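# Setting up a Paracha story circle: Part 2, Your first evening

For groups joining from Stekasbridge and Forgate.

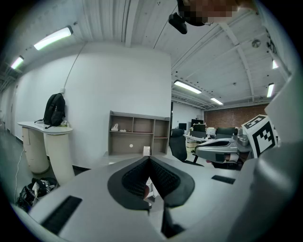 **Rehema Nzioka**
Youth storytelling lead, Kurby

By now you've read Part 1, you've got a room, and you've got a handful of young people who said yes (or at least didn't say no, which at fifteen is a very good start!). This part takes you from opening the door to saving the first story in Paracha. Read it all the way through once before the evening, then keep it open on your phone or print it out.

Paracha is the shared story shelf we use at Kurby. Young people write or record something true about their own lives, choose who gets to see it, and can take it down again whenever they like. I've run circles on it through two winters now and I still get a lump in my throat most weeks.

## 2.1 Before anyone arrives

1. Put the chairs in a ring with no table in the middle. If the room has fixed tables, sit everyone on the same side of one and turn the end chairs in.
2. Sign in to Paracha with your leader account and open **My circles**.
3. Choose **New circle** and give it a plain name. "Forgate Tuesdays" works well. Avoid anything that says why the group meets, as the name shows on members' phones.
4. Set **Age range**. The lowest setting is 13, and Paracha won't let you save without it.
5. Set **Who can see stories** to *Circle only*. You can open it up later, one story at a time.
6. Write the joining code on a big sheet of paper and leave it face down.
7. Put out the biscuits. (Not optional.)

> **Note:** A circle holds up to nine people, leaders included. If more turn up, make a second circle and split the room. Two small groups nearly always talk more than one big one.

## 2.2 The opening round

Start without phones. I know it's tempting to get everyone signed in first, but once the screens are out you've lost the quiet bit at the beginning, and the quiet bit is lovely.

1. Say your own name and one small true thing about your week. Keep it ordinary. Mine last time was about missing the bus and walking home singing.
2. Pass to the person on your left.
3. Anyone can say "pass". Thank them exactly as you'd thank somebody who spoke.
4. When you've gone all the way round, go round a second time with the question: *When did somebody last get you wrong?*
5. Leave a gap after each answer. Count to five in your head if you have to.

The second round is where it starts to happen. You'll hear a girl talk about a teacher mixing her up with her sister, and then someone across the ring sits forward and says "mine's like that too", and off you go!

> **Caution:** Don't ask follow-up questions during the round, however kindly you mean them. A person who has decided how much to say has already done the hard part. Let them stop where they stopped.

## 2.3 Getting signed in

1. Turn over the sheet with the joining code.
2. Ask everyone to open Paracha, tap **Join a circle** and type the code.
3. Each person picks a display name. First names or nicknames only, please, and no surnames.
4. Check your own screen. Each new member shows as *Waiting*. Tap **Welcome** beside each name you recognise.
5. If you see a name you don't recognise, ask the room before you tap anything. It's usually someone's new nickname.
6. When the last person is in, tap **Close joining**. The code stops working straight away.

People without a phone can use the leader's tablet through **Guest page**. Guest stories save under the name they type, and a guest can claim them later from their own account with the four-letter word shown on the screen. Make sure they copy that word down before they leave.

## 2.4 Writing or recording the first story

Allow plenty of time for this and put the kettle on while they work.

1. Ask everyone to tap **Start a story** and choose *Write* or *Speak*.
2. Give them the first line: *"What people don't see is..."* They can delete it afterwards.
3. Written stories can run to 2000 words. Most first ones are far shorter, and a story of three lines is a story.
4. For spoken stories, send people to separate corners or out into the corridor. Coats hung nearby soften the echo beautifully.
5. When someone is done, they tap **Keep**. This saves the story where only they can see it.
6. If they want the circle to see it, they tap **Share with circle** and then confirm.

> **Note:** Please don't tap *Share* for anyone, even if they hand you the phone and ask. Sit beside them and let them do it.

> **Caution:** Paracha is not private from you in every case. If a young person shares something that makes you worried for their safety, follow the steps on your safeguarding card that same evening. Tell the group at the start that you would do this, in the words printed on the card.

## 2.5 Reading aloud

1. Ask who would like to read. Wait.
2. Anyone may ask a friend or a leader to read for them.
3. After each reading, the others say "thank you" and nothing more. Clapping is fine if it starts by itself.
4. Finish by a time you agreed beforehand, even if it's going brilliantly. They'll come back for the rest.

## 2.6 Closing down

1. Go round once more with a single word each.
2. Check **My circles** shows *Joining closed*.
3. Sign out of the tablet, including the guest page.
4. Write up your leader's note while it's fresh. The box takes 1000 characters. Leave out names and anything from the stories themselves.
5. Stay by the door until the last lift has come.

Your second evening is covered in Part 3, along with what to do when a member wants to show a story to family or put it forward for the February sharing night at Stekasbridge.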